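How to Clean and Repaste a Desktop Processor

If your computer has become louder over the years, or it slows down in the middle of heavy work, the thermal paste between the processor and its cooler may have dried out. Replacing it takes an evening and costs little. This guide covers a typical desktop with an air cooler. Laptops come apart differently and are not covered.

Check the temperatures first

Do this before you open anything. Run a temperature monitor while the computer sits idle, then again under load for as long as it takes the reading to level off. Write both numbers down. The desktop I used for this guide, an office machine with a Cinby tower cooler, settled at 76 degrees Celsius under load, with the fan speed at 1,874 rpm. Without the "before" numbers you can't tell if the work helped.

If the temperatures look fine and the noise bothers you, check the case fans and the dust filter. A clogged filter is much easier to fix than old paste.

What you need

Thermal paste (I used Larnel, in the small tube)
Isopropyl alcohol, 90 percent or higher
Lint-free wipes or plain coffee filters
A Phillips screwdriver that reaches past the cooler fins
A small dish for screws

Cotton swabs will do for corners, but they shed, so don't use them for the main cleaning. Skip paper towels.

Open the case

Shut the computer down, switch off the power supply at the back, and unplug the cord. Hold the power button for a few seconds to drain what is left. Lay the case on its side on a table with good light and take off the side panel. Touch bare metal on the case before you reach inside, and again whenever you have walked away and come back.

Blow out loose dust now, before the processor is uncovered. Hold the fan blades still with a finger while you do it.

Remove the cooler

Unplug the fan cable from the board and note which header it came from. Loosen the cooler screws a couple of turns each, working corner to corner, until all of them are free. Then twist the cooler gently left and right. Old paste can grip hard. If it won't move, put the computer back together, run it for ten minutes to warm the paste, shut it down and unplug it again, and try once more. Never pull straight up on a stuck cooler. On some sockets the processor will come out with it and bend its pins.
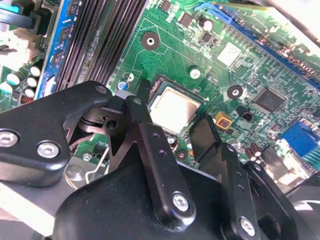
Processor in its socket, with the memory slots alongside.

Clean both surfaces

Wet a wipe with alcohol and lay it on the old paste for a minute. Wipe from the outside toward the middle so you don't push paste over the edge. Repeat with fresh wipes until they come away clean, then do the same to the bottom of the cooler. Let both surfaces dry, and don't touch them afterward. A fingerprint is enough reason to wipe again.

You don't need to take the processor out of the socket for this. Leave the lever closed. The only good reasons to open it are a swap or a suspected bad contact. 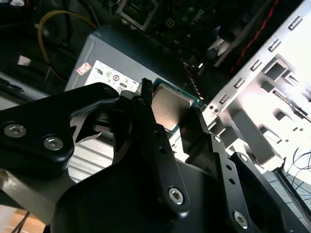

Kemppainen wrote in to disagree about the alcohol, and says the 70 percent kind from the drugstore has always done the job, as long as you give it more time to dry. That matches what a few others have told me. I still buy the stronger one — it dries in a minute and I don't have to wonder.

Apply the new paste

Use a dot the size of a small pea in the center of the processor. On a large chip, draw a short X instead. The pressure of the cooler spreads it, so you don't have to use a spatula or a card. Too little leaves dry spots at the corners, and too much squeezes out onto the socket. A little extra does less harm than a little short, provided the paste is not the metal kind. Liquid metal conducts electricity and doesn't belong in a first attempt.

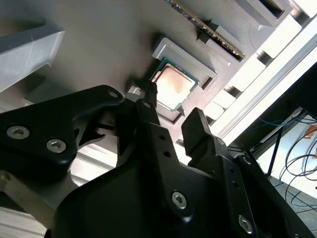
Check the date on the tube as well. Most pastes keep for 2 years or so once opened if the cap is tight. If the first bit comes out thin and oily, squeeze it onto a wipe and start with what follows.

Put the cooler back

Lower the cooler straight down and try not to slide it around. Start every screw by hand, then tighten corner to corner, a little at a time. Stop when the screws stop. If you lift the cooler to look underneath, clean everything and start over, as the lifted paste will have air in it.

Plug the fan back into the same header. The computer may refuse to start, or start with a warning, if the fan is missing. Make sure no cable touches the blades. 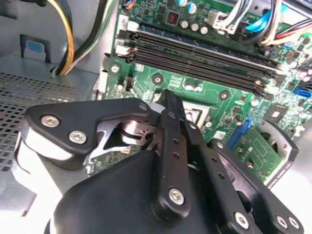
Inside the open case, above the green motherboard.

Test it

Close the case, plug in, and repeat the same load test in the same room. My load temperature dropped to the low sixties. If yours is higher than before, the cooler is probably sitting unevenly or a screw is loose.

Cleaning supplies cost me less than a cheap new cooler would have, and a tube of paste covers several computers. I check temperatures again each December, when I also clean the filters.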